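Resident Services > Home Care > Laundry and Storage > Lines, Cords and Ties

Kitchen Laundry Floors Windows Workshop Contact

Lines, Cords and Ties in the Home

Issued by the Idville Household Advice Office
Revised January 11, 2019

This page sets out the Office's guidance on the selection, cleaning, storage and replacement of ordinary household cord. It applies to clotheslines, laundry bag drawstrings, blind cords, bundling ties and the odd lengths kept in a kitchen or workshop drawer. It does not apply to electrical cords, climbing rope or any line used to support a person. Residents of the Arkholm and Laizer buildings should read it together with the balcony rules for their own building.

Choosing a cord

Cord should be chosen for the job before it is chosen for price. A line that will carry wet towels needs low stretch and a surface that can be wiped. A tie for newspapers or folded cartons needs only to hold a knot and be easy to cut. For laundry bags, a soft cord that slides freely through its channel is preferred, and it should be narrow enough that the channel still closes fully when drawn.

Cotton is pleasant to handle and holds a knot well, but it takes up water and will mildew if it is put away damp. Polyester keeps its shape outdoors and is the usual recommendation for a permanent line. Nylon is strong and stretches noticeably under load, so it makes a poor clothesline and a good general tie. Natural jute is suitable for the pantry and the garden shed. It sheds fibers and should be kept away from clean linens.

Read the label for the working load. A full line of wet laundry is heavier than most residents expect, and sheets catch the wind in addition to their own weight. Where no load is printed on the package, the cord should not be used overhead.

Twisted and braided cord

Twisted cord is made of strands laid around one another. It is easy to splice and easy to inspect, and it will try to untwist when it is cut. Braided cord has interlaced strands and runs more smoothly through a pulley or an eyelet. Either kind may be used indoors. For retractable lines and for anything that passes over a pulley, the Office recommends braided cord.

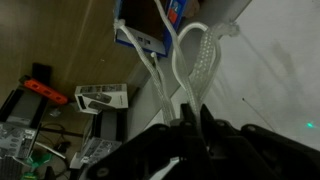 Inspection of a cord should be done in good light and by hand, along the full length, with the line slack. Pass the cord slowly between the thumb and forefinger and stop wherever the thickness changes. On a white braided cord of the kind shown, the woven pattern is the most useful guide, and it is easiest to judge close up — the strands should cross evenly, without flat places or pulled threads. Where a smooth loop lies alongside the braid, the two should be separated and checked one at a time, as a fault in the one is readily hidden behind the other. Gray or brown marks that do not wash out should be treated as a sign of rubbing, and the hook or pulley at that point should be examined as well.

A cord should be taken out of service if any strand is broken, if the core can be seen, if it feels stiff or powdery, or if it has been in contact with bleach, drain cleaner or paint stripper. Do not knot a worn section and continue to use the line. A knot weakens sound cord, and a worn place close beside a knot is the likeliest point of failure.

Washing

Cotton and polyester cord may be washed by hand in warm water with a small amount of dish soap. Coil it loosely, tie the coil in two places with a strip of rag, and move it gently in the basin. Rinse until the water is clear. For machine washing, place the tied coil in a zippered mesh bag and select the delicate cycle. Loose cord must never be put into a machine, where it will wrap around the agitator and any clothing in the drum.

Fixed clotheslines should be wiped before each use with a damp cloth folded around the line. Walk from one end to the other with steady pressure, turn the cloth, and walk back. Mildew on a cotton line can be treated with white vinegar and water in equal parts, followed by a rinse. If the smell returns after a second treatment, replace the line.

Dry all cord out of direct sun, laid flat or hung over a wide rail. A radiator is too hot for nylon and may leave a permanent kink in braided cord of any type.

Cutting and finishing the ends

Measure twice, and allow extra length for knots at both ends. Wrap the place to be cut with masking tape and cut through the middle of the tape with sharp scissors or a utility knife on a board. Both new ends are then held until they can be finished.

Cotton and jute ends should be whipped with strong thread or dipped in white glue and left overnight. Polyester and nylon ends may be sealed with heat by an adult, outdoors or beside an open window, over a metal tray. The melted end stays hot longer than it appears to and should not be shaped with the fingers. A drawstring may be finished with a short piece of heat-shrink tubing, which also makes it easier to thread.

To replace a drawstring that has pulled out of a laundry bag, close a large safety pin through the end of the cord and feed it along the channel a little at a time. Tie a stopper knot in the free end before beginning.

Knots for household use

Three knots cover nearly all household work. The bowline makes a fixed loop for a hook or a post and can be undone after it has carried a load. The taut-line hitch allows a clothesline to be tightened as it sags. The square knot is for bundles and parcels only and must not be used to join two lines that will bear weight.

Residents who wish to practice may attend the repair bench in the Laizer basement workshop, where Vasco Esteves keeps a board of finished knots and sample cord for the purpose. Mr. Esteves will also check a pulley or retractable line that is brought in clean. The bench does not supply replacement parts. A list of suppliers, including Vusten for wall hooks and cleats, is posted beside the door.

Storage

Cord should be stored dry, coiled and away from sharp tools. Wind each length in a loose figure eight around the hand, finish with a few turns about the middle, and pass the end through the top of the coil. Coils made this way can be hung from a peg and will run out without tangling. Winding tightly around the elbow puts a twist into every turn and should be avoided.

Attach a tag to each coil showing its length and fiber. A strip of masking tape folded over the end is sufficient. Lengths shorter than a forearm are best kept together in a jar or a lidded box and used up on parcels and garden stakes.

Do not store cord beneath the sink. Moisture and cleaning products shorten its life, and a damaged cord may look entirely sound on the shelf.

Safety around children and pets

Loops are a strangulation hazard. Blind cords must be secured to a cleat fixed well out of reach, and looped blind cords should be replaced with cordless fittings wherever young children live or visit. Cribs, beds and climbable furniture should be moved away from any window with a hanging cord. Drawstring bags should not be hung on a crib or a playpen.

Retractable lines should be wound in when not in use. An extended line across a hallway or balcony door is easily missed in poor light, and it should never be left up overnight.

Cats in particular will chew and swallow short ends. Trimmings should go straight into a covered bin. If a pet is thought to have swallowed cord, contact a veterinarian and do not pull on any end that can be seen.

Replacement schedule

Outdoor cotton line: every 2 years, or sooner if it is left up through January frost
Outdoor polyester line: every 7 years, subject to inspection
Indoor retractable line: at the first sign of fraying or slow return
Laundry bag drawstrings: with the bag
Garden and pantry jute: at the end of the season

Balcony lines at Arkholm may not exceed 13 feet between fixings. Requests for additional fixings should be made in writing to Teun Leemans at the Office before any hole is drilled, with a sketch showing the wall, the proposed height and the position of the nearest window. Hooks installed without approval will be removed at the resident's expense.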